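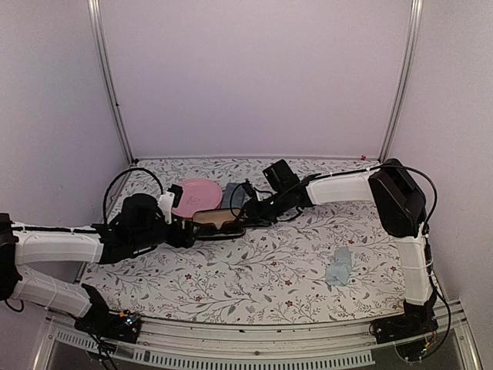 Rendville Technical Institute
Automation for Small Workplaces
Handout 6: Reviewing a Two-Arm Tabletop Kit

Prepared by Palesa Steyn, with laboratory notes by Remo Donati
Revised January 13, 2025

Purpose of this session

Students will assess the Jirell bench kit as a prospective buyer would. The kit is offered by Kirkegaard as a complete station: two arms, a gripper and camera on each, an enclosure, and one year of remote support. The quoted price to teaching institutions is $2,000 per term under the rental plan. Purchase terms are given in the supplier's sheet, which is held at the laboratory desk.

Background

The exercise used throughout this unit is the handling of ordinary household articles, namely a plate and cloths. These are harder than they look. A plate lying flat offers a gripper only its rim, and a cloth has no fixed shape at all, so that a grasp planned for one fold may be of no use for the next. A supplier's demonstration with rigid blocks therefore tells a buyer very little about table work.

Points to examine

1. Reach. The arms are mounted at the two front corners, and the grippers can face each other over the middle of the table. Students should establish which parts of the surface both arms can serve and which only one can. Handing an article across is possible only in the shared area.

2. Cabling. Cables run along the outside of the links, and on the left arm one rises in a high loop before it returns to the gripper. Note whether any motion pulls a cable tight or brings it near the other arm.

3. Cameras. Each gripper carries its own. Consider what such a camera can see once the fingers have closed, and whether a further fixed view would be needed for your task.

4. Surface. A patterned table cover, such as a floral print, is a fair test of the software. Results obtained on a plain cover should be reported separately.

5. Enclosure. Pale panels close the back and both sides. Record the lighting used in every trial and do not change it partway through a set.

Trial procedure

Each group will complete 32 trials, divided evenly between plate and cloth. A trial ends when the article has been released or when 600 seconds have passed. Any trial in which a person touches an article is recorded as assisted — it may not be repeated and replaced.

Last November, Amedeo Galli's section logged 904 trials over the term. Their log sheets may be consulted but may not be copied into a group's own results.

Comparison with the Gukness offer

The Gukness station has a single arm and a lower rental charge. Groups should state plainly whether their task requires a second arm. Corrado Leone will bring the Gukness price list to the next lecture.

Written report

Submit four pages to Tullio Gentile, covering suitability, running cost, safety and support. Opinions on appearance are not required. Attach the trial log as an appendix, with all failed grasps included.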